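Course handout, unit 9: Sorting and putting away small soft things
Household Skills, evening group, Wannasri Learning Rooms

Welcome back, everyone, and thank you for bringing in such a lovely heap of stuffed animals last time (I have never seen so many bears in one bag!). I promised to write up what we talked about, because we ran over and a few of you had buses to catch.

We began with the question Prasert Sukprasert raised, whether soft toys deserve a system at all or should just go in a big basket and be done with it. I have a lot of sympathy for the basket. But a basket works best when everything in it is about the same size, and in most homes the tiny toys sink to the bottom and stay there until somebody moves house. So for this unit we are only thinking about the small ones, the kind that fit in one hand.

Start with a clear table. I know I say this every unit, and I will go on saying it. Put out one plate or shallow dish as your landing place and bring the toys to it one at a time. A plain plate from the kitchen is perfectly good, and a bit of color helps when both the toy and the table are pale.

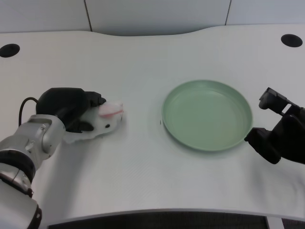
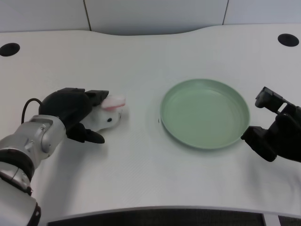
Once a toy has its turn, look it over before you decide anything. Check the seams under the arms and around the neck, give the eyes a gentle tug, and feel for lumps in the stuffing. Ears are where long-eared animals get grubby first, so fold them back and look on both sides. If all is well, it can go straight to its shelf or box. If there's a loose thread, it goes in the mending pile, and please be strict with yourselves about keeping that pile small. Mine reached 42 animals one winter and I still blush about it.

For boxes, the shallow Tatano ones we passed around hold a single layer nicely. A shoebox does the same job for nothing. Put the label on the short end, where you will see it on a shelf, and write what is inside in plain words ("rabbits and mice", say), so that a child or a visiting grandparent can put things back without asking you.

For next time, choose one drawer or box at home and spend 40 minutes on it, no longer. Set a kitchen timer if you are like me and get sentimental over every ear and whisker. Make a short note of what you kept, what you mended and what you passed on, and bring the note along. We will start at 7 as usual, tea first.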